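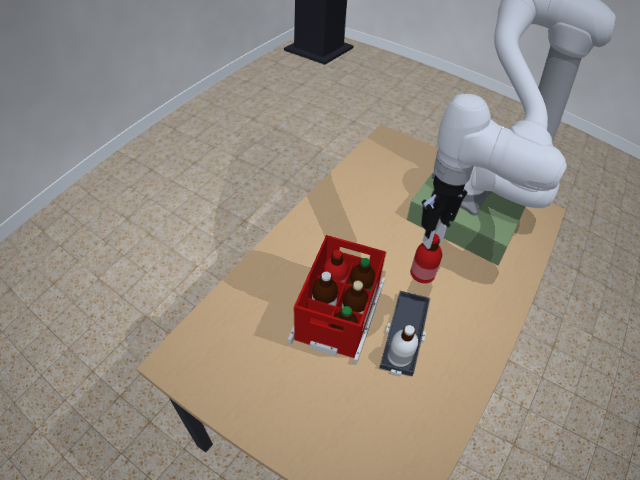 ## 4. Planificación de la secuencia botella-cajón

Este capítulo da por hecho que Olix arranca, que el simulador carga la celda y que usted ya ha discutido con el instalador. Si falta alguna de las tres cosas, vuelva al capítulo 2.

### 4.1 Cargar la escena

1. Abra el espacio de trabajo `braltdale` y cargue la escena `cajon_botellas`.
2. Compruebe en el árbol de objetos que figuran el cajón rojo, la bandeja gris y el bloque verde. El bloque es un obstáculo. El planificador lo respeta; los usuarios, según el día.
3. Active **Colisiones > Todas**. La opción **Colisiones > Algunas** existe por motivos históricos y Wilson Restrepo prefiere no hablar de ellos.

> **Nota.** Las botellas de la escena llevan tapones de varios colores. El módulo de percepción Vida clasifica por forma y color, en ese orden. Una botella blanca tumbada en la bandeja sigue siendo una botella, aunque las versiones anteriores a la 3 opinaban otra cosa.

### 4.2 Definir el agarre

4. Seleccione la botella roja y elija **Agarre > Cuello, vertical**. La pinza debe apuntar hacia abajo, con un dedo a cada lado del cuello.
5. Fije la apertura previa en el panel lateral. Si la deja en blanco, Olix usa la última que se guardó, que será la de otra persona y otra pieza.
6. Pulse **Validar**. El indicador verde confirma que hay solución cinemática. No confirma que sea elegante.

> **Precaución.** No agarre por el cuerpo si la botella va a entrar en un compartimento. Los dedos no caben entre la botella y las paredes, y el planificador tardará en reconocerlo lo mismo que un cuñado.

### 4.3 Planificar el traslado

7. Marque como destino un compartimento libre. Vida sombrea los ocupados; si los sombrea todos, revise la pose del cajón.
8. Suba el límite de iteraciones a 810. El valor de fábrica, 382, lo eligió Tibor Borbély en una escena sin bloque verde, y allí funcionaba de maravilla.
9. Ejecute **Planificar** y recorra la trayectoria con el deslizador. Preste atención al codo del brazo cuando pasa sobre el bloque.

Si aparece el error `E-9: camino no hallado`:

- Levante la altura de aproximación y repita desde el paso 7.
- Confirme que la botella agarrada está adjunta a la pinza en el árbol. Si no lo está, el planificador la considera un obstáculo y se niega a moverse con toda la razón.
- Guarde el registro antes de cerrar. El botón **Enviar a Drillolness** solo adjunta lo que ya está en disco.

### 4.4 Exportar

Use **Exportar > Secuencia firmada**. El controlador rechaza las secuencias sin firma y lo comunica con un pitido, sin más detalles. El significado de los pitidos se explica en el anexo C.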